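4. Storing caps on the Losholm stand

The Losholm two-ring stand holds one cap at a time. It keeps the crown in shape between wearings and can be used on a shelf, a dresser or a closet floor. Read this section before placing a cap on the stand for the first time. Assembly is covered in section 3.

4.1 Before you start

Choose a flat surface. Glass and polished stone are slippery, so put a mat or a folded towel under the lower ring. Leave at least 17 inches of clear height if the stand will be used inside a closet.

Empty the cap. Take out pins, cards and anything tucked behind the sweatband.

Note: The stand is sold for baseball caps and other soft caps with a brim. It does not fit wide-brimmed hats. For those, see the Githolm stand, part number 109.

4.2 Preparing the cap

1. Brush the crown with a soft clothes brush, working from the button down to the brim.
2. Wipe the sweatband with a damp cloth. Use plain water.
3. Let the cap air dry for 30 minutes. A cap that has been fully washed needs longer and should be left overnight.
4. Lay the cap on its side and check the underside of the brim. Dust collects along the seam where the brim meets the crown.
5. Fasten the back strap, if there is one, at the setting you normally wear.

Caution: Do not use a hair dryer or a heater to speed up drying. Heat can warp the brim insert and loosen printed lettering.

4.3 Placing the cap

1. Stand the frame upright with the lower ring flat on the surface. The lower ring is the one with the bar across it.
2. Press lightly on the upper ring. If the frame rocks, go back to section 3 and reseat the rod.
3. Hold the cap by both sides of the crown, with the brim facing away from the rod.

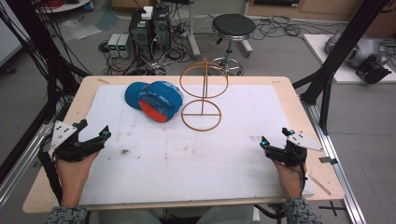
4. Lower the cap over the upper ring until the sweatband sits level all the way around. Do not push down on the button.
5. Let go and check the stand from the side. If it leans toward the brim, turn the cap a little at a time until it stands straight.

Note: Stiff new caps may sit high at first. Leave the cap in place for a few days and it will settle.

4.4 Removing the cap

Hold the rod with one hand and lift the cap straight up with the other. Pulling by the brim tips the stand and can bend the upper ring.

4.5 Cleaning the stand

Wipe both rings with a dry cloth once a month. If makeup or sunscreen has transferred from a sweatband, use mild soap on a damp cloth and dry the wire right away. Replacement rods can be ordered from Wesska.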